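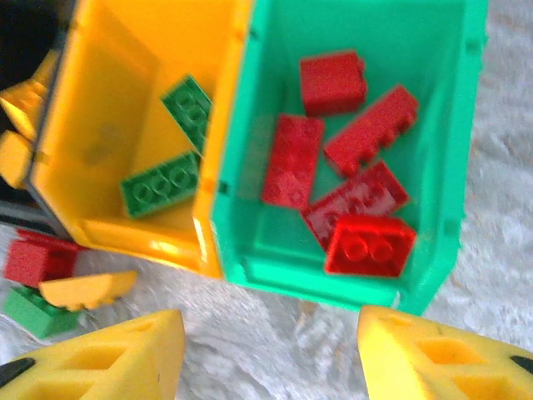
How many times do I need to show a robot a sorting job before it can do it alone?

Plan on 300 good demonstrations for a two-colour sort at home, and expect to throw out a few from every sitting. That's the number we've settled on at the Cistcombe workshop after plenty of trial and error. A tidy 300 has beaten a messy 1016 for us, which was a lovely surprise after all those evenings with the controller!

Toy bricks are a brilliant first job. They're cheap, they don't mind being dropped, and you can tell at a glance whether one has gone into the wrong bin. Green in one, red in the other, and off you go. Here are the tips I pass on to anyone starting out.

Setting up

Choose bins in colours that don't match the bricks. Yellow and teal have worked well for us with red and green bricks. Push the bins right up against each other so there's no gap for a brick to fall down.

Shag carpet is harder going than a bare floor. The long fibres grab at the fingertips, so come down slowly and stop a hair above the pile. If you want an easier start, put down a bath mat turned rubber side up.

Leave some odd pieces in the loose pile now and then – curved bits, slopes, anything that isn't a plain brick. Decide before you start what happens to them (ours stay on the floor) and stick to it for the whole batch.

Wipe the wrist camera before each sitting. A dry microfibre cloth is fine, and please skip the window cleaner.

Driving the arm

Open the fingers wide well before you reach the brick. New drivers tend to open at the last second and knock everything sideways.

Grip long bricks across the short side, near the middle. If you catch one by the end it swings, and then you're chasing it around the bin.

Slow down on the turn between the pile and the bins. The wrist picture smears when you swing quickly, and the robot learns from that same picture. Imani Schumacher hums while she drives to keep an even pace, and her runs really are the smoothest we've got.

Let go low. I like the brick to be just inside the rim, then open, wait a beat and lift straight up.

If you fumble a grab, back off and try again in the same run. I used to delete every fumble, but Paloma Hutchins talked me into keeping the ones with a clean recovery, and the arm got much better at second tries! Delete the ones where you lost your place or changed your mind about the bin.

Guiding by hand

Some arms let you hold the wrist and walk it through the job. It's great fun and kids pick it up in minutes. Hold it from behind so your own fingers stay out of the camera's view. I find remote control better for small bricks, and hand guiding better for big sweeping moves like tipping out a bin.

Keeping it fresh

Shuffle the pile after every run and swap the bins left to right every 13 runs. Do some by daylight and some by lamplight. Take a break after 7 runs in a row, too – tired thumbs make jerky demonstrations, and a cup of tea fixes most of it.

Name your folders by job and by driver. I write mine on masking tape on the lid of the laptop as well, and cross them off once they're backed up.

Next on my list is sorting socks, so if you've had any luck with fabric, please leave a note at the bottom of the page.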